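Übung Spiritualität und Text, Sitzung 7
Skript zur Sitzung (Stand 2025-02-20)
Leitung: Refilwe Ngubane

Thema heute: Lectio divina, die vier Stufen nach Guigo II. Letztes Mal: Wüstenväter, Apophthegmata. Wer da gefehlt hat, bitte die Seiten zu Evagrius nachlesen, brauchen wir für den Begriff logismoi.

1. Einordnung

Guigo II., Kartäuser, neunter Prior der Grande Chartreuse, 12. Jh. Text: Scala claustralium, auch "Brief über das kontemplative Leben". Adressat ist ein Mitbruder Gervasius. Wurde lange Bernhard oder Augustinus zugeschrieben, daher die breite Überlieferung.

Achtung, Verwechslung: Guigo I. ist der mit den Consuetudines. Kam in fast jeder Hausarbeit im Dezember durcheinander.

Vorläufer: Benediktsregel, Kap. 48 (feste Lesezeiten, Verteilung der Bücher in der Fastenzeit). Dort aber noch keine Stufen! Lesen ist bei Benedikt Teil der Tagesordnung, zusammen mit Handarbeit. Die Systematik kommt erst mit Guigo.

2. Die vier Stufen

lectio: Lesen, aufmerksam, meist halblaut. Kurzer Abschnitt.
meditatio: Wiederholen, "kauen" (ruminatio). Verstand arbeitet, sucht Verborgenes.
oratio: Hinwendung zu Gott, Bitte.
contemplatio: Verweilen. Bei Guigo Geschenk, nicht machbar.

Bild vom Essen: Lesung führt die Speise zum Mund, Meditation zerkleinert, Gebet schmeckt, Kontemplation ist die Süße selbst. Steht ziemlich am Anfang, bitte markieren.

Frage aus der letzten Gruppe: Kann man Stufen überspringen? Guigo sagt, Kontemplation ohne Gebet ist selten oder ein Wunder. Die Stufen hängen zusammen. Lesen ohne Meditation bleibt trocken, Meditation ohne Lesen geht leicht in die Irre. 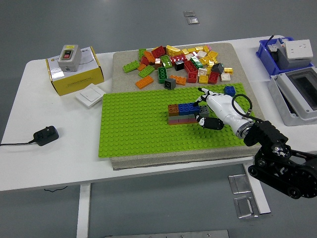

3. Moderne Aneignung

Ab dem 20. Jh. raus aus dem Kloster. Stichworte: Dei Verbum 25 (Schriftlesung für alle Gläubigen), Bibelteilen in Gemeinden, Exerzitien im Alltag. Dazu kommt Ratgeberliteratur, Qualität sehr gemischt.

Unser Beispieltext: Visser, Langsam lesen, Kap. 3 (Nitis Verlag). Visser macht aus den vier Stufen eine Übung mit festen Zeiten, insgesamt 40 Minuten. Gut lesbar, aber: contemplatio wird bei ihr zu "Stille am Ende". Da geht was verloren. Guigos Punkt ist ja gerade, dass man die letzte Stufe nicht einplanen kann. Und oratio kommt auf anderthalb Seiten vor, vorsichtig formuliert, wohl wegen des breiten Publikums.

Gegenstück: der Bericht aus dem Haus Castanham. Offene Gruppe, konfessionell gemischt, etwa 60 Leute übers Jahr verteilt. Gelesen wurden fast nur Psalmen. Interessant ist S. 178, wo jemand schreibt, dass der Austausch danach wichtiger war als die Stille. Passt das noch unter lectio divina? Diskutieren wir.

4. Begriffe, die sitzen müssen

ruminatio, Wiederkäuen des Textes, monastischer Standardausdruck
compunctio, Zerknirschung, Durchbohrtwerden des Herzens (Gregor d. Gr.)
otium, Muße im positiven Sinn, nicht Faulheit. Gegenbegriff otiositas, vgl. RB 48,1
sensus spiritualis, geistlicher Schriftsinn, siehe Sitzung 4

Compunctio bitte nicht mit Schuldgefühl übersetzen. Gregor kennt auch die Zerknirschung aus Liebe, also Sehnsucht.

5. Praktischer Teil

Psalm 42, erste sechs Verse. Übersetzung egal, aber bei einer bleiben. Handys weg. Ein Durchgang laut, danach jede/r für sich. Wer nicht beten will, lässt die dritte Stufe offen und notiert statt dessen, an welchem Wort er hängen gebleiben ist. Kein Zwang zum Vorlesen der Notizen.

6. Bis zum nächsten Mal

Guigo ganz lesen (ist kurz). Dazu Visser Kap. 3. Eine Seite schriftlich: Wo weicht Visser von Guigo ab, und an welcher Stelle ist das begründet? Textbelege mit Seitenzahl, bitte keine Nacherzählung.

Referat zu Grultwood, "Gebet ohne Worte", ist noch frei. Bei Interesse nach der Stunde melden oder Mail. Der Reader liegt im Handapparat, Kopiervorlage ist der blaue Ordner. S. 12 fehlt darin, wird nachgereicht.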